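Stenon Food Service Supplies
Anavden Series Trays: Set-Up Guide
By Tănase
9/27/21

Section 4. Laying out the tray station

This section covers the placement of the table, the mat and two Anavden shallow trays for a single work position. Complete Section 3 (unpacking and washing) before you begin. For stations that use lids or stacking racks, see Section 6.

4.1 Preparing the table

1. Place the table on a level floor. Carpet is acceptable if all the legs rest firmly and the top does not rock.
2. Wipe the tabletop with a damp cloth and dry it completely.
3. Remove any items stored on the top.

Note: Rounded-corner tables have less usable area at the corners than their listed size suggests. Keep trays clear of the curve.

4.2 Placing the mat

1. Unroll the corrugated mat and leave it flat for 10 minutes before use. A mat that still curls at the ends should be rolled the opposite way once and laid flat again.
2. Lay the mat across the far half of the table with the ridges running side to side.
3. Square the mat to the table.
4. Press along the full length of each edge. There should be no raised areas.

CAUTION: Do not slide a loaded tray across the ridges. Lift the tray, move it, and set it down.

4.3 Placing the trays

1. Check that the rim of each tray is rolled evenly on all sides. Do not use a tray with a split or open rim.
2. Set the smaller tray on the far part of the mat, centered from left to right. The long sides of the tray should be parallel to the ridges.
3. Set the larger tray directly on the tabletop in the near half, below the mat. It may sit slightly left of center to leave working room on the right.
4. Confirm that the larger tray does not overlap the edge of the mat. A tray that sits partly on the mat will tilt.

Note: The white interior is a finished surface. Clean it with a soft cloth and mild soap only. Scouring pads will dull the gloss and void the Vasturov finish warranty.

CAUTION: Aluminum trays of this type bend if lifted by one corner when full. Support both short sides. Maximum load for the smaller tray is 692 grams.

4.4 Checking the layout

1. Stand at the near edge of the table and reach toward the smaller tray with both hands. You should be able to work over the mat without leaning on the larger tray.
2. If the reach is too long, move the mat and the smaller tray toward you together. Keep the larger tray off the mat.
3. Load the trays as described in Section 5.

Replacement mats are ordered under part number 143.

Last updated: September 2021

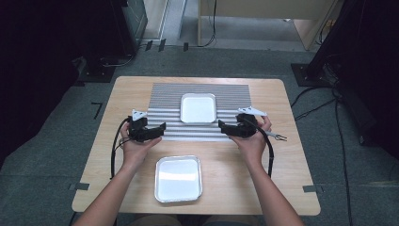 Figure 2. Station layout with smaller tray on mat and larger tray on tabletop.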